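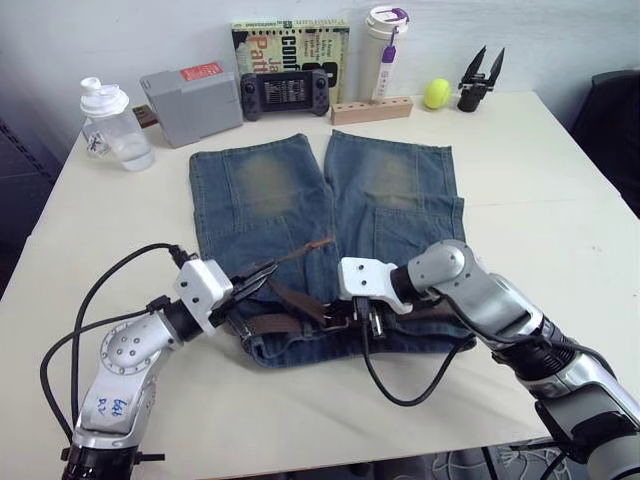
Why Do Jeans Have Loops? (and other belt stuff)

by Rafferty Greenberg, for the Starby kids' page

Put a pair of jeans flat on a table. Legs straight, waistband close to you. Now look at the top. See the little strips of cloth standing up from the waist? Belt loops. The belt goes under every one of them, all the way around, and comes back to the buckle.

No loops, and the belt slides up. Then the jeans slide down. Bad day at school.

Old jeans are great for this, by the way. Look at the knees. Faded patches! Knees bend and rub and get knelt on, so the color wears away there first.

What is denim, anyway?

Cotton, mostly. Threads going up and down, threads going side to side, woven over and under. But each row steps over a little bit from the last one. Do that again and again and you get slanting lines. It's called twill. Get your nose right up to your own jeans and look for the slant.

The blue threads are usually only blue on the outside. Inside they stay pale. Rub the outside off and the pale part shows thru. That's fading!

Braided or plain?

Some belts are one long flat strip. Some are braided, like hair, with strands crossing over each other in tiny V shapes. Lots of braided belts stretch a bit. And on many of them the buckle pin can poke in anywhere in the braid, so you dont need holes.

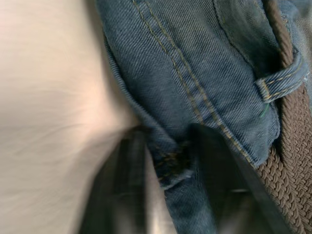
Try it: belt detective

You need jeans, a belt and a grownup who doesn't mind.

Find a seam with two rows of stitching side by side. Often it's yellow or gold thread. Two rows are stronger than one. If one row snaps the other keeps holding.

Find a loop. Tug it gently. Look at how it's stitched down at the ends.

Look for stray threads. Don't pull! A loose one might just be fluff, or it might be holding something together.

Now thread the belt. Start beside the button, go all the way round, don't skip the back loop. Everybody skips the back loop.

Words to keep: twill, seam, waistband, topstitching.

Next month: zippers.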